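分类：工具管理 / 点检表 / 手工具

工具卷包点检表（带备注）

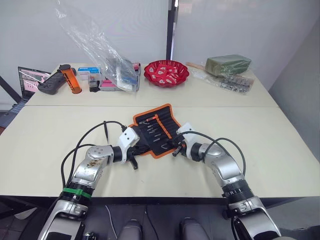 先说范围。这份只管卷包类手工具，就是平时带出去那种布卷，螺丝刀、批头、钩针、小撬片之类。电动的不在里面，电动的走另一张。上一版太长，没人填完，这次砍掉一半，备注直接写在每条下面，省得来回翻。

适用：Grukside 二楼装配间，Jalent 那边借出去的也按这个来。
频次：每次借出前一遍，归还后一遍。月底全部摊开再过一遍。
填法：合格打√，不合格打×，没有这项写"无"。别空着。

一、台面

□ 台面先擦，再铺卷包。
备注：浅色台面看得清小件，深色垫子这次都撤了。碎屑、线头、胶粒先清掉，不然卷进去就是一包渣。

□ 两张台子拼缝处不放小件。
备注：批头滚进去过，挪台子才找到。卷包离缝远点铺。

□ 卷包整个摊平，不许半卷着查。
备注：半卷着查等于没查。五月那次漏掉的就是卷在里面的一支，后来在车上找到的。

二、布面和包边

□ 布面无破洞、无油渍渗透。
备注：黑布看不出油，用手摸，或者白纸巾按一下。纸巾有印就×。

□ 橙色包边完整，转角不脱线。
备注：转角最先开。脱线不到一指宽的自己缝两针，再长就送修，不要用胶带，胶带粘毛，还粘批头。

□ 绑带、扣子能系紧。
备注：系好了提起来抖两下，不散就行。

三、松紧插袋

□ 每个插袋拉一下，回弹正常。
备注：松了的袋子用白线做个记号，暂时不插东西。一个包松了三个以上整包换掉，别凑合。

□ 细杆类插到底。
备注：斜着搭在几个袋子上的不算归位。卷起来会滑，尖头会顶穿布面。这条×的最多，麻烦大家认真点。

□ 插袋里没有异物。
备注：倒过来拍。铁屑、断头、橡皮筋都拍出来过。

四、工具本身

□ 杆身不弯。
备注：放台面上滚一下，跳的就是弯的。弯了不要掰回来，直接停用。

□ 刃口、批头无崩缺、无打滑磨圆。
备注：十字头磨圆了最伤螺丝。拿颗新螺丝试，晃得厉害就换。

□ 手柄不松、不裂。
备注：小手柄容易转脱，捏住杆子拧一下柄，有空转就×。

□ 弯钩类：钩尖朝里放，有护套的套上。
备注：钩子不要散放在布面上就卷。去年有人手背被划了一道，9 毫米，不深，但也登记了。没护套的剪一截软管先顶着。

□ 无锈。
备注：浮锈擦掉上薄油，擦干再放回。油多了又回到第二节的毛病。

五、数量核对

□ 对照包内小卡逐支点，不凭印像。
备注：小卡丢了找库房补打，卡号 749 开头的是旧版，一律作废。拿着旧卡对数的退回重点。

□ 缺件当场写，不要"回头补"。
备注：写清哪一支、最后在哪用的。不追责，但要知道有没有掉进设备里。掉进设备里的那台先停，找到再开。

□ 多件也要写。
备注：多出来的八成是隔壁包的。Zacharias 项目和 Sikska 项目的包长得一样，混过两次了，杆子上贴色标的事还在催。

六、收卷和存放

□ 从小件那头开始卷，力度均匀。
备注：卷太紧松紧带伤得快。上盖先翻下来盖住尖头，再卷。

□ 卷好平放进抽屉，不竖插、不压重物。
备注：单层抽屉限 400 毫米宽，放两包正好，硬塞三包的见一次退一次。

□ 标签朝外。
备注：标签掉了用布标缝，别写在布面上，黑布写了也看不见。

七、人员

□ 手干净，戴薄手套或者不戴，不戴棉纱手套。
备注：棉纱勾钩子，勾住了一拽整排都出来。

□ 查的时候旁边不吃东西不放杯子。

判定：第四、五节有一个×，整包不借出。其他节有×可以借，但归还后要处理掉，不处理的下次也不借。

遗留问题（还没解决的）：
抽屉垫换不换，等报价。
送修周期现在太长，先按 90 天算，超了报废另领。
夜班归还没人签收，暂时放台面右侧的灰框里，第二天早上补查，补查的也要填表，不要只在群里说一声。

表填完放门口文件夹，旧表还剩一点，用完为止，别再复印了，复印的那版第五节少一行。

最后更新：12/15/23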